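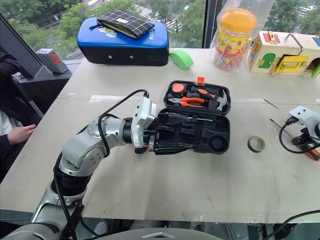 Killutville, Nov 5, 2020

Section 4. Mounting and first start of the rain radar on the vehicle

This section is for station engineers who install the Trultia roof radar on a van or pick-up. Please read all of it before you climb on the roof. The earlier text, which was sent out in October, had a wrong order of steps for the cable, and stations which printed it should throw that copy away.

You need two persons for steps 1 to 6. The rest can be done by one.

4.1 Fixing the base

1. Park the vehicle on level ground, apply the handbrake and take the key out. Do not use the levelling legs yet.

2. Clean the roof rails where the four feet will stand. Old wax makes the feet slide.

3. Put the base plate on the rails with the arrow pointing to the front of the vehicle. If your roof has an air conditioner, the plate goes behind it, and there must be 60 cm free between the two.

4. Tighten the four clamps by hand first, then with the key, going crosswise. Stop when the red ring on each clamp can no longer be turned with a finger.

5. Lift the antenna unit by the two side handles only. The cover is thin and it will crack if you lift it from there.

6. Lower the unit on the base until you hear the lock click on both sides. Pull upwards once to be sure.

Caution: The antenna unit must be in the parking position during driving, also for short distances inside the station yard. The maximum driving speed with the unit mounted is written on the label inside the rear door.

4.2 Cables

7. Lead the main cable through the roof gland and leave a loop hanging outside, lower than the gland, so that rain water drops off and does not run inside.

8. Connect the plug marked R1 to the power box and R2 to the Kamitz receiver in the rack. The plugs look alike but R2 has a blue collar.

9. Connect the GPS antenna. Without it the receiver starts, but the picture on the map will be turned the wrong way.

10. Close the rack door. The fan works only with the door closed.

Note: If your vehicle was built by Vasiliu, the cable is already in the wall and ends behind the second seat. In this case skip step 7.

4.3 First start

11. Start the generator and wait until the green lamp on the power box stays on. It blinks at the beginning and this is normal.

12. Lower the levelling legs until the bubble stands in the middle of the glass.

13. Walk once around the vehicle. Nobody may be on the roof, on the ladder or close to the antenna from this moment.

Warning: The radar sends out strong radio waves. Do not switch to Transmit inside a garage or next to a building with open windows at the height of the antenna. The safety distances for each power level are in Section 2.

14. Switch the main knob from Off to Standby. The screen shows the warm-up counter, which begins at 500 and goes down to zero. Do not try to shorten this by turning the knob further.

15. When the counter is finished, turn the knob to Transmit. The antenna begins to turn, slowly in the first minute.

16. On the screen choose Map, then Clutter, then Learn. The receiver now remembers the hills and buildings near you. You must repeat this at each new parking place.

17. Check with the control room that they receive your picture. The name of your vehicle should be in the upper corner. If it says only "unit", go to Section 5, where the naming is explained.

4.4 If it does not start

Error 614: the receiver has no answer from the antenna. Switch to Off, wait one minute, and look at plug R2. In most cases it is not pushed in to the end.

Counter stops and does not go down: the rack door is open, or the voltage of the generator is too low.

Antenna turns but the screen stays empty: choose Range and set it to the longest value. On a dry day with no clouds an empty screen can also be correct.

For other errors write down the number and the software version and send both to Sorin Avram at the Killutville workshop. Do not open the antenna unit yourself, the seal on the cover must stay whole for the warranty.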